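Plomia Adult Reading Program
Interim report to the Wollora Fund, November 2022

Enrollment stands at 66 learners, of whom 40 attend the evening classes at Mulligan. The remainder are taught one to one. Six learners have moved up to the second level since our last report, and four have left the program after relocating.

Tutor training was completed under Treasa Ó Ceallaigh. Upendo Mfinanga has revised the workbook for beginners, replacing the longer passages with letters, bills and bus schedules. Learners asked for more practice with forms, and a unit on these will be ready by February.

Spending on printing is above budget owing to the revised workbook. Savings on room rental cover the difference, and no additional funds are requested.

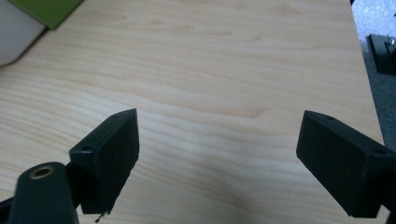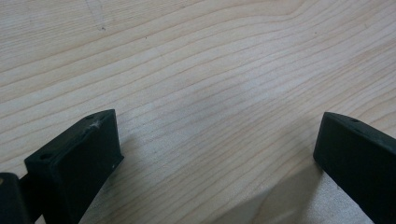
Light wood tabletop

The Fund asked for a clearer account of learner progress. Eoin Sheehan is preparing a short reading check to be given at entry and at the end of each term. Results will be included in the next report, together with the final attendance figures.

Submitted by Carla Boutros, Program Manager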